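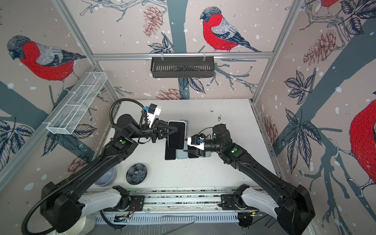
Work & Shop Floor | Features

Monday mornings at Prikow used to start with a backache. Trays of traded-in phones, one long bench, everyone bent over it. Aileen Bautista did it for two years. Pick up, turn, set down, next.

Now the arms do the handling. She grades on a screen, sitting, and steps in when a phone gets dropped or stacked wrong. It happens. "I miss the talking," she says. "You could sort and talk. Now I'm watching."

The refurbisher kept all 23 people on the bench crew. Jobs moved around, though – Jomar Dimaculangan went to repairs, more pay, longer training. Amado Sison asked for nights and got them. Not everone is happy. Manikandan Chettiar, shift lead, says the arms are slower then his best sorter and he's fine with that. Fewer sore wrists.

What bugs the crew is the schedule. Breaks used to be when the trays ran out. The trays don't run out anymore. They've asked for fixed ones, in writing. Answer due before the next arms go in, in January.

Sign up for our weekly newsletter. Unsubscribe any time.

Contact | Advertise | Back to top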